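## 4. Tabletop Chores: Putting Plates Away

In this section we consider if a two-arm robot can do the small kitchen work that people do after a meal without thinking. We selected the dish rack task because it looks easy on paper. A person takes a plate by the rim, turns it to stand on its edge, and lets it go between two slats. For a machine each of these steps has its own way to fail, and a failure in the first step is often seen only in the last one.

The table was arranged by Tuulikki Sjöberg to be similar to a real kitchen counter and not to a clean test bench. A toaster oven, a mug tree and a basket with corn stay on the table during all trials, although the task does not use them. The policy, which we call Tretari, receives the camera views and the joint positions, and it gives the motion for both arms. 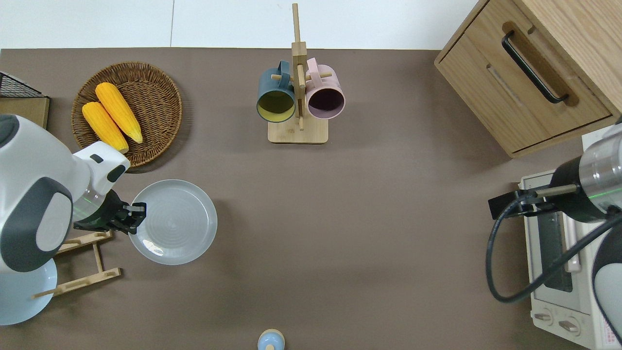
*Reading time for this section: 3 minutes*

### 4.1 Taking the plate from the table

The most difficult moment is the first contact. A plate that lies flat gives very little space under its rim, and the fingers must come at the rim from the side. If they come too low, they touch the table and the arm stops for safety. If they come too high, they close on the air or push the plate away. Our earlier controller, Orell, used a fixed approach height and was sensitive to any change in the shape of the plate.

Tretari was trained on 544 demonstrations of the full task. Vikas Upadhyay and Jocelyn Tiongson recorded them by teleoperation during August. We removed demonstrations where the operator dropped a plate, but we kept those with a second attempt at the grasp. These second attempts were useful: the trained policy also opens the gripper and tries again, a behavior that we did not program.

We evaluated the policy in 400 trials. A trial is a success when the plate stands in a slot of the rack and both grippers are open. The time limit is 30 seconds for one plate, and the operator may not touch the table before the limit is over.

### 4.2 Moving and turning

When the plate is held, it must be turned in the air while the other arm stays out of the way. In our task only one arm carries the plate. The idle arm is not locked, however, and it can drift slowly if the training data contain small movements of the operator's hand. Jarmo Ahonen proposed a small penalty on idle motion, and we use it in all results of this section.

The rim grasp is firm enough for lifting, but the plate can still rotate between the fingers. The policy does not measure this rotation directly. It must see it in the camera views, and the view from the side helps here more than the view from the head, where the arm can cover a part of the plate (see Figure 4).

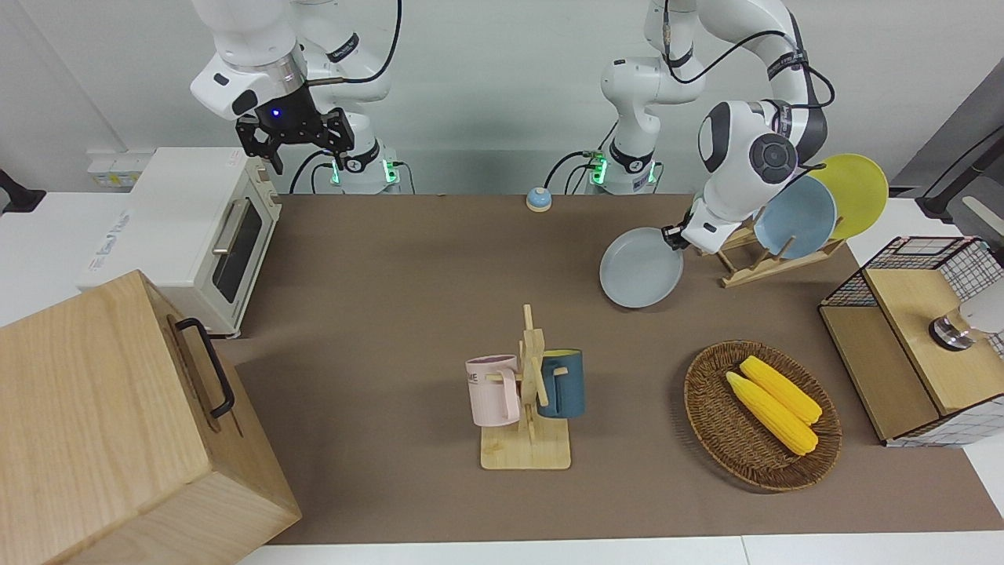

### 4.3 Placing in the rack

Insertion was better than we expected when the rack was empty. With other plates already standing in it, the free space becomes narrow and the policy sometimes selects a slot that is taken. The plate then rests on the edge of its neighbor. A person would feel this and move the hand a little. Tretari has no touch sensing, and it usually opens the gripper too early.

We do not claim that the chore is solved. The robot can put away plates on a table that it knows, at a speed slower than a person, and somebody should be near. Roman Olszewski repeated part of the trials with the rack turned by a small angle, and the remaining errors were mostly of the same kind — wrong slot, or release before the plate was fully down. Mugs were not handled in this study.

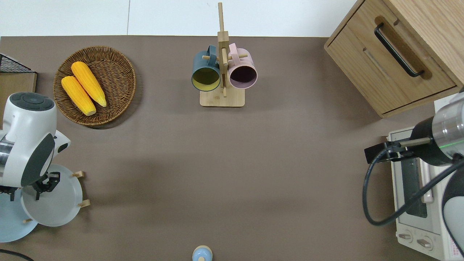
**Figure 4.** Head camera view of the workspace, with the dish rack on the left, the mug tree at the back and the toaster oven on the right.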